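How to Sort a Storage Closet Before a Move

Updated 29 May 2025

A storage closet usually gets packed last, and most of it goes into the truck without anyone looking at it. Sorting it first takes an afternoon. You will need a table, a marker, tape, trash bags and a few containers.

Step 1. Clear a place to work

Set up a table close to the closet, but leave the doorway open so you can carry boxes past it. Do not sort on the floor. Things get stepped on, and your back will be sore before you are halfway done.

Put your phone, keys and anything else you need that day in another room. It is easy to tape them into a box by mistake.

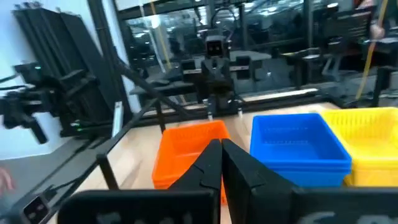

Decide on your groups before you take anything off the shelf. Three are enough for most closets: keep, give away, and ask someone. Use containers that don't look alike, such as the orange basket, blue bin and yellow basket on this table, and you won't have to stop and read labels. The solid-walled bin is the better choice for small parts, which can slip out through the holes in a basket. Trash goes straight into a bag on the floor.

Step 2. Work one shelf at a time

Start with the top shelf and finish it before you touch the next one. Pick up each item once and put it in a group. If you can't decide in a few seconds, it goes in "ask someone." Old paperwork should wait for another day, as it will slow you down more than anything else in the closet.

When a container is full, empty it into a moving box and write the group on two sides of the box.

Step 3. Handle breakable things separately

Lamps, glass and picture frames should stay out of the baskets. Unplug each lamp, take off the shade and remove the bulb. Wrap the base in a towel and tape the cord to the towel, not to the metal. Shades can go in a box of their own with crumpled plain paper. Newspaper ink rubs off on light fabric.

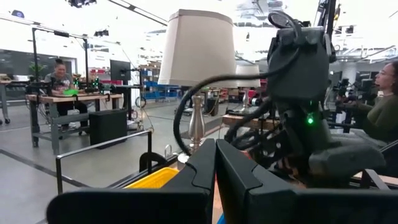 Step 4. Number the boxes

Give every box a number and keep a list in a notebook. Write the number, the room it is going to, and a few words about the contents. "14, hall closet, extension cords and light bulbs" is plenty. Seal the box only after you have written the line.

Step 5. Take shelves and racks apart

Empty the rack first, including any baskets resting on the bars. Loosen the screws from the top down and have a second person hold the sides if the rack is tall.

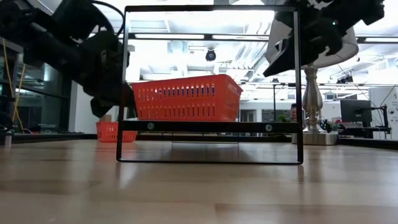

Put the screws in a small bag and tape the bag to the largest piece. Write on the bag which rack it belongs to. Bundle long parts together with tape at both ends, and wrap a blanket over any corners that could scratch a wall.

Step 6. Get the giveaway boxes out

Take them away the same week if you can. Call ahead, because many thrift stores stop accepting drop-offs when they are full, and June is a busy month. Keep the "ask someone" box open by the front door until everyone in the house has gone through it.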